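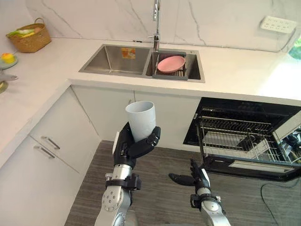 Cup in the left hand, right hand over by the open dishwasher. Skelline, kitchen corner.

Forum index > Two-arm manipulation > Training and evaluation
Topic: Messy starts beat home-pose starts on our dish task

bresetham_lab
16th December
Hi all, and thank you again for the kind help back in March when our Drivent controller kept timing out. I promised I'd report back once we had something worth reading, so get yourselves a coffee, I do go on a bit.

Our demos used to begin with both arms parked in the same home pose. It's tidy and it makes the data easy to look through, but the policy got very attached to it. Start the arms anywhere else and it would dither over the sink. So we recorded a second set where each demo begins wherever the last one left the arms, however awkward. Same operator, same length of recording, same dishes (cups, the pink plate, the usual).

The home-pose policy finished 33 of 60 trials. The messy-start policy finished 50 of 60. I was so pleased I went for a walk!

If you'd like to try it, the recipe is short:

1. Check the wrist views before you record anything. With hands this big, a finger can fill a good part of the picture, and you want to know that going in.
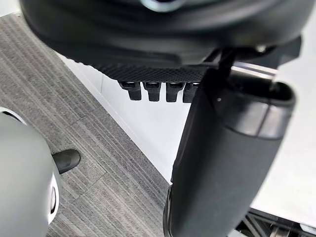

2. Leave the arms alone between demos. Move the dishes if you need to, but resist the urge to send everything home.

3. Hold still for five seconds at the start, so there's a clear boundary when you cut the recordings up.

4. Test from starts that appear in neither set. We drew ours at random within the joint limits and threw out any that would hit the counter.

tamuno
Lovely write-up, and congratulations! I do want to push back a little, in a friendly way. You recorded the messy set second. Your operator had all that extra practice by then, and smoother demos alone can lift a policy a surprising amount. I'd want to see the order swapped, or the two kinds mixed within a session, before I gave the starts all the credit.

bresetham_lab
That's fair, and it's been nagging at me too. The one thing I'd say in our defense is where the failures fell. With the home-pose policy, most of them came early, before the hand ever got near the rack, and those are the ones that dropped away. Fumbled grasps stayed nearly the same in both sets. If practice were the whole story I'd have expected the grasping to improve as well.

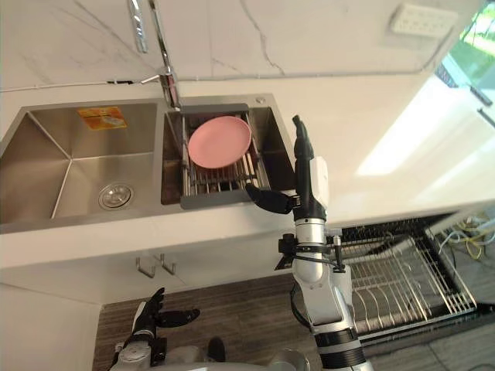

Dymphna Ó Dálaigh
I'm with tamuno on the order, but the failure breakdown does persuade me partway. What bothers me more is the test itself. Random starts are bound to flatter a policy trained on varied starts. Could you run both from the home pose too? If the old one wins there, you've made a trade, and people with a fixed workcell may be perfectly happy with home-pose data.

bresetham_lab
Good idea, and we haven't done it. I'd guess the gap shrinks a lot, maybe even closes. We'll run it alongside a mixed-order recording and I'll post both, whichever way they come out. Low starts, with a hand down below the counter edge, are the ones I most want to look at again, as both policies seemed slow to bring the arm back up.
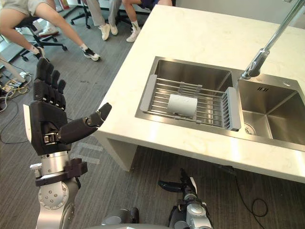 kettle_and_gain
Do you trim the five-second hold before training, or leave it in?

bresetham_lab
We trim all of it. An early run with the holds left in gave us a policy that liked to sit and wait at the start of a trial, so the cut now goes at the first joint movement after the hold.

tamuno
Oh, we had exactly that waiting problem, and I never thought to blame the pauses. Off to check our cutting script. Please do post the mixed-order numbers, I'm still hoping to be proved right!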